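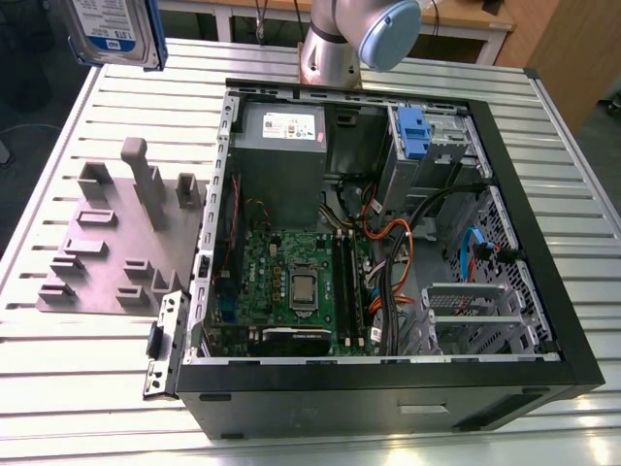
Dell tower on its side, panel off.

Review: Nesel N12 slatted bench top

The Nesel is a slatted aluminum top rated for 70 kg. A full tower sits flat on it, and the slots accept standard clamps.

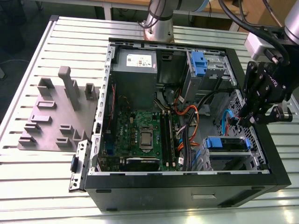

Cable access is the weak point of most bench tops. The Nesel has no grommets, so leads go over the side. With a case laid down, the loose black cables and the light blue SATA lead stay inside the chassis and give no trouble. Small screws do fall into the slots.
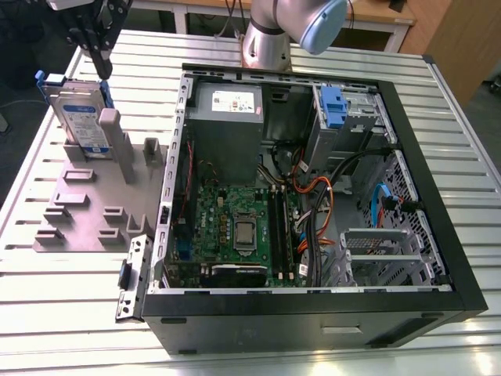

Verdict

Stiff, plain and heavy at 38 kg. Buy the slot covers too.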